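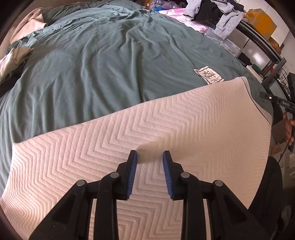 Hi Ross,

Second progress report on the Plorkport junior minibike team, covering everything since the grant landed up through the August round at Drilport. The short version is that we have three kids racing, four bikes that run and one that kind of runs, and we're on budget except for tires, which I'll get to (sorry in advance).

## On track

We've done four of the six rounds. The kids have put in 1089 laps between them, counting practice, qualifying and races, and I know that number is right because Zyanya writes down every single one from the timing sheets and gets annoyed with me when I round it.

Zyanya Medrano is the one you met at the Malinowski open evening, tall, wouldn't stop asking you about gear ratios. She's up to third in the intermediate class. She got her first win in the second race at round three after starting from the back row, and I lost my voice for two days. Drilport didn't go as well. She was running second when the rider in front ran wide at the hairpin, came back across the track and took both of them down. She picked the bike up and finished eleventh with a bent brake lever. No injuries beyond a scraped glove, and she was more upset about the lever.

Leopoldo Cuautle moved up from the beginner class after round two, a bit earlier than we'd planned. He's been mid-pack since then and his starts are still terrible! He gets off the clutch too late and loses four or five places before turn one, then spends the whole race getting them back. We've been doing start practice at the end of each club evening and his last few were a lot better. I'd love to see him in the top six before the season's out but I'm not promising you anything.

Our third rider is the newest, joined in June, and his parents have asked us to leave his name out of anything that might get posted, so I'm doing the same here. He's finished every race he's entered. His lap times have come down at each round and he has stopped looking over his shoulder on the straight, which I'd been nagging him about since day one.
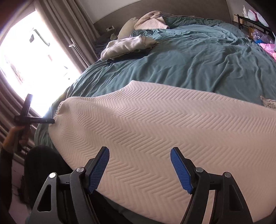
*Quilted bedding, zigzag stitch.*

## The bikes

Crisóforo Zepeda is still doing all the engine work in the evenings and still won't take a dime for it. Since the last report he has rebuilt the top end on bikes 2 and 4, replaced the wheel bearings on all of them, and rewired the spare after the kill switch quit on us at round two. We passed tech inspection first time at rounds three and four. At round two we didn't – a missing safety wire on an oil drain plug, entirely my fault, fixed in ten minutes. We now have a printed checklist taped inside the van door and two of us sign it.

Bike 5 is the one that kind of runs. It starts fine, idles fine, and bogs badly coming out of slow corners. We've swapped the carburetor, the coil and the fuel line. Crisóforo now thinks it's an air leak at the intake and wants to pull the manifold. I'd like to keep it as the training bike for now and only race it if we have to.

We put 203 hours on the workshop log for the period, adults and kids together. The kids do their own chain cleaning, tire pressures and brake pad checks. Leopoldo changed a clutch cable by himself in the paddock at Drilport with Crisóforo standing next to him, hands in pockets, not saying a word.

## Money

Entry fees, insurance and fuel are all where we said they'd be. Safety gear came in under because two families had leathers they were happy to pass on. So the line you'll want to look at is tires.

We budgeted one set per bike for every two rounds. That was fine at the first couple of tracks but the new surface at Drilport is really rough, and it ate the rears in one weekend. We had to buy extra from Vavico in the paddock, and paddock prices are paddock prices. We're over by $520 on that line. I'd like to move the unspent safety gear money across to cover most of it, and I believe I need your okay in writing to do that. An email is fine if it's fine with you.

I have all the receipts, scanned and sorted by round. The fuel one from round one got soaked and you can only just read the total, but the card statement matches it.

## Training evenings

These have been the nicest surprise. We run them twice a month on the small loop, cones out, half the time on bikes and the rest on braking drills, flags and walking the line on foot. The track lets us have up to 60 minutes of riding per session under the noise agreement, so we've had to get a lot sharper about not wasting the first part of it hunting for somebody's boots.

We opened two of the evenings to kids who aren't on the team. Both filled up. A couple of the parents have asked about next year already, and I've told them I can't say anything until I've talked to you.

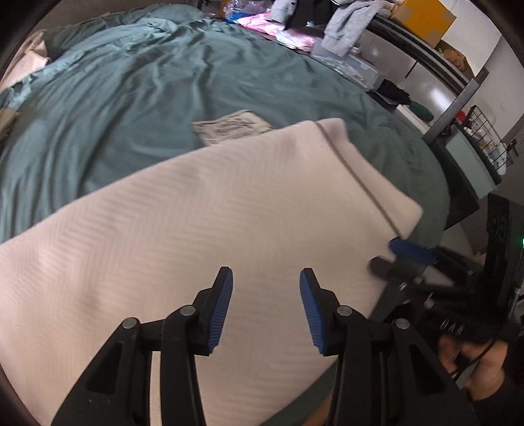 *Pillow on the teal-green duvet.*

## What hasn't gone well

A few things, and I'd sooner you got them from me.

- We still don't have a second qualified trackside coach. I had somebody lined up and they took a job out of state. Right now if I'm sick, we don't ride.
- The data logger we wrote into the application hasn't been bought. The model we wanted doesn't fit our bikes without a bracket, and the bracket is on back order. The money is sitting there untouched.
- I said we'd post a write-up after every round. I've done two out of four. Zyanya has offered to take over and frankly she writes better than I do.
- The van needs a rear door seal. It leaks on the gear bags when it rains.

## Next couple of months

Rounds five and six are both at tracks we know. Before round five I want fresh rears on the three race bikes, the manifold off bike 5, and at least two more start sessions with Leopoldo. Zyanya is 14 points off second in the standings, so that's very much alive. For the new kid, I'd just like him to keep finishing and maybe pass somebody on the brakes, he's been talking about it nonstop.

Things I need from you, then: the okay on moving the gear money, and a date when you could come to a training evening. Bring shoes you don't mind getting dusty. We usually start setting out cones at 5:30 and the gate code is the same as last time.

Thanks again for all of this, Ross. I'll send the round five results as soon as they're official.

Dayana Valdovinos
Plorkport junior team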